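Frequently Asked Questions: The Nosura Mug Handling Guidelines
Updated January 2023

Welcome, and thanks for stopping by! These are the questions we hear most often from teams who are getting ready to submit a simulated pick task to the Nosura shared library. If you are brand new, read the first few answers before you open the submission form, and keep the rest handy for when you get stuck (everyone gets stuck on naming, so please don't feel bad about it).

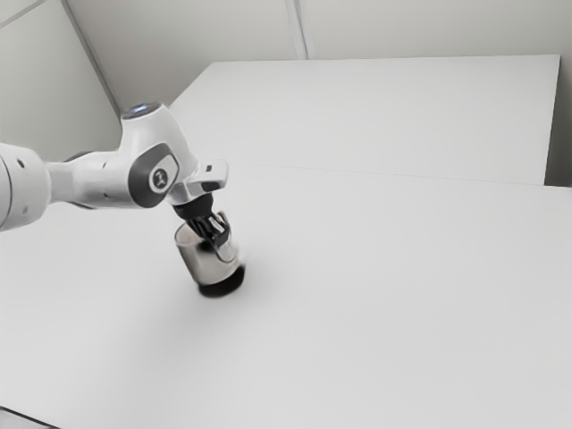
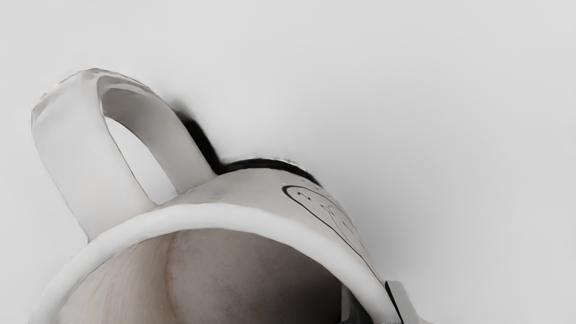
Simulated mug task: arm and gripper at the tilted container (first), and the fingers on either side of the rim (second).

Do the guidelines cover real robots as well as simulated ones?

For now they cover simulation only. Plenty of the advice carries over nicely to a real bench, especially the parts on approach and release, but a real arm brings its own safety rules and your site's risk assessment always comes first. Nothing on this page replaces it.

Which grasps are allowed on a mug?

You may use a rim grasp, with one finger inside and one outside, or a handle grasp. Body grasps are fine too if the gripper opens wide enough. What we ask is that you pick one, write it down in the task sheet, and stay with it for the whole batch. Mixed batches are a real headache for the people downstream, and we have sent back more of them than we would like.

Does the mug have to be standing upright?

No, not at all. Tilted starts and tilted finishes are both welcome, and we would love to see more of them. Just state the intended final pose in the task sheet, so a reviewer can tell a mug that was meant to lean from one that slipped. The allowed error on the final pose is 15 degrees unless your sheet says otherwise.

How many camera views do you need?

At least 2. One should be wide enough to take in the gripper and a good stretch of the tabletop, and one should be close enough to judge where the fingers meet the object. You can certainly send more, but please keep the same views through the whole batch.

What about printed designs on the mug?

Printed mugs are fine as long as you have the right to share the texture file. Tuominen, our checking tool, will ask for a license note and won't let you go on without one. A single line is plenty.

My fingers pass slightly through the mug wall. Will I be rejected?

Probably not for a small overlap, though it does depend on how long it lasts. Run the contact check in Tuominen first and attach the report. If the overlap shows up in more than 3 runs, go back and look at your collision mesh, which is very often simpler than the mesh you see rendered (a solid plug where the hollow ought to be is an old favorite).

How many runs go in a batch?

25 runs, failures included. Please do leave the failures in! We know it's tempting to tidy up, but a batch with the bad runs taken out tells other teams very little about how the task behaves. Mark each one as a failure and add a few words on what went wrong.

Can I use the older Brulent template?

Yes, until the end of February. After that the form will only accept the Skasex template, which has proper fields for grasp type and final pose. Moving an old sheet across takes around half an hour, and the converter on the downloads page handles most of it. Check the units afterward, please, as the older template let people enter lengths in whatever they liked.

Who decides whether a batch passes?

Two reviewers look at each batch separately, and a third steps in when they disagree. You'll get their notes whichever way it goes, and you are welcome to fix things and resubmit as often as you need.

I still have a question. Where do I send it?

Use the contact form at the foot of the page and include your batch number if you have one.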